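# Vellcombe told to sort its rubbish three ways 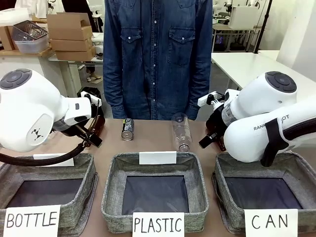
*Grey fabric baskets with handwritten labels, with a can and a clear bottle still to be sorted.*

Nov 26, 2019 – Households in Vellcombe are being asked to split their recycling between three containers indoors, in a trial the council says will cut the amount of spoiled material sent to the Clilbridge depot.

It has heard that before. A two-box scheme in Ellwood was dropped in August after 21 weeks, and the figures promised at the time have still not been published.

Arvo Seppälä, who speaks for the contractor, Bidinov, said people would "soon get the hang of it". He could not say what a household in a one-room flat should do with the extra baskets, or whether the sorted loads would travel in separate lorries – the question most residents asked at last week's meeting.

The trial covers roughly 4 streets and runs for five months. Bidinov's contract is up for renewal two weeks after it ends.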